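Skikus is a plain-text dataset of household textile care records: what was washed, at which setting, and how the item measured before and after. It covers bedding, towels and socks.

Maintainer: Robel Woldegiorgis
Last revised: June 2026
Status: stable, small corrections only

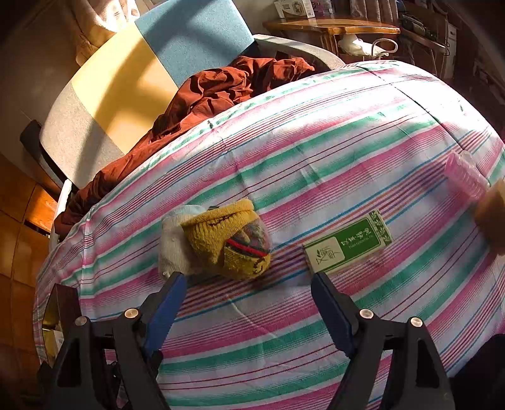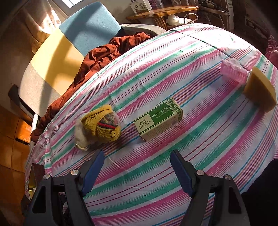
*Striped bed sheet, both pictures. Rolled socks in the first.*

## Contents

| File | Rows | Notes |
|---|---|---|
| `items.csv` | 218 | one row per textile item |
| `washes.csv` | 3,515 | one row per item per wash |
| `machines.csv` | 8 | washers only, no dryers |

All files are UTF-8, comma-separated, with a header row. Missing values are empty strings. Do not read empty as zero, in particular in `spin_rpm`, where zero means the spin was switched off.

## Fields in `items.csv`

- `item_id` - stable, never reused
- `category` - `sheet`, `pillowcase`, `towel`, `sock_pair`
- `fiber` - taken from the care label; `unknown` if the label is missing or unreadable
- `length_mm`, `width_mm` - flat, unstretched, before the first recorded wash
- `household` - one of `jeston`, `nasutov`, `worku`

Household names are labels for grouping and do not refer to the people who live there. Socks are measured heel to toe and have no `width_mm`.

## Fields in `washes.csv`

- `item_id`, `machine_id` - keys into the other two files
- `seq` - wash number for that item, starting at 1
- `temp_c` - the dial setting. Water temperature was not measured.
- `spin_rpm` - as set
- `detergent` - `powder`, `liquid`, `none`
- `dry` - `line`, `rack`, `tumble`
- `length_after_mm` - filled on every fifth wash, and on the last one

A sheet washed together with its pillowcases produces one row for each item. There is no load identifier. Rows from the same load can sometimes be matched on machine and settings, but this is not reliable for `worku`, where nearly everything was washed at 40.

## Measurement

Items were laid flat, smoothed by hand and measured with a steel tape along the longest edge. Readings are to the nearest 5 mm for sheets and towels, and to the nearest 1 mm for socks. Repeat readings of the same sheet differ by around 8 mm, so small changes between two consecutive readings should be ignored.

Fitted sheets are excluded. The elastic made the readings useless.

## Known problems

1. 62 rows in `washes.csv` have no `machine_id`. They are kept for the wash count.
2. `jeston` changed detergent partway through. The change is in the data but the exact wash is uncertain for towels.
3. Terry socks read short when the cuff is folded. Older readings did not specify cuff position.
4. `tumble` covers every dryer heat setting.

## Changes

- June revision: two duplicate pillowcases merged, `none` added to `detergent`
- April revision: `length_after_mm` split out of the old notes column

## Use

Free to copy and modify with attribution to the maintainer. Corrections should give the `item_id`, the `seq` and the proposed value. Requests to add dryers to `machines.csv` are on hold - the model information is incomplete for two of the households.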